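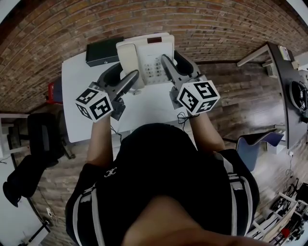 Both Brenance hand grippers held at the desk, one on each side of the telephone.

Recording your first task with the Brenance hand gripper kit

The Brenance kit from Skoltedon lets you record two-handed tasks without a robot in the room. You hold one gripper in each hand, do the job, and the software turns the motion into a file your arm can be trained on. We have used the kit at our Fotusthorpe shop since November. These steps cover a simple desk task.

1. Charge both grippers overnight. A full charge lasted us 5 hours.

2. Check the marker cubes. Each gripper has a white cube with black square codes. Wipe the faces with a dry cloth and make sure the cube doesn't wobble.

3. Clear the desk and set out one object. A desk telephone works well for a first try. Put it toward the back, within easy reach of both hands.

4. Put on the head camera and open the preview. Look down at the desk and tilt the camera until both cubes show.

5. Press Record and hold still for a moment. Bring one gripper to each side of the object, with the curved fingers pointing away from you. Move slower than feels natural.

6. Keep your sleeves and any loose cable off the cube faces. If the software loses a cube, it marks that part of the take in yellow.

7. Stop, name the take, and go again. Skoltedon suggests 400 takes for a new task. Our first usable set had 2,542, spread over 14 objects.

The Higuchi mount is sold separately and is only needed if you want a second camera on a stand.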